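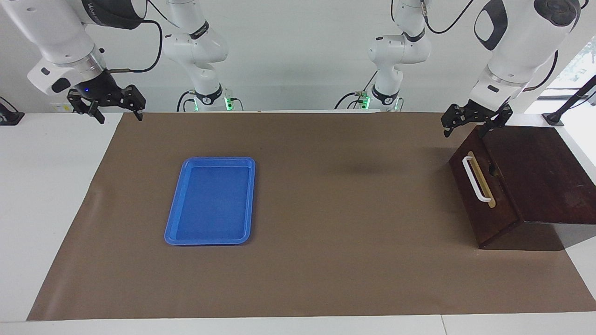

White jointed arms on either side of the table, with a black two-finger gripper on the left one.

Section 4: Getting your cat used to the Skondell feeder

I wrote this part after setting one up for Cai, my very suspicious old tabby, so it's slower than the quick-start card (and much easier on nervous cats!).

1. Put the feeder next to the old bowl with the power off. Leave it there for 3 days and keep feeding from the old bowl.

2. Drop a few treats in the feeder tray each evening. Cai sniffed his and walked off, and that's fine, just try again the next night.

3. Switch the power on and press Feed once while your cat is in another room. You want the motor noise to be old news before they're standing over it.

Note: The motor is loudest when the hopper is nearly empty.
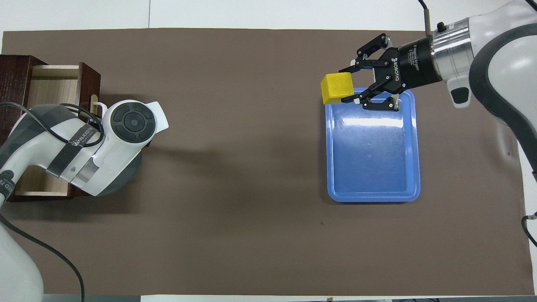

4. Set the portion dial to 2 and move breakfast over to the feeder. Dinner stays in the old bowl for now.

5. Once breakfast gets eaten without any fuss, move dinner too and put the old bowl away.

Caution: Dry food only. Wet food clogs the chute, and I spent a whole February evening cleaning mine out with a toothbrush.

Caution: If your cat skips food for a full day, go back to the old bowl and call your vet.

Fengying Qiu
Updated 6 October 2018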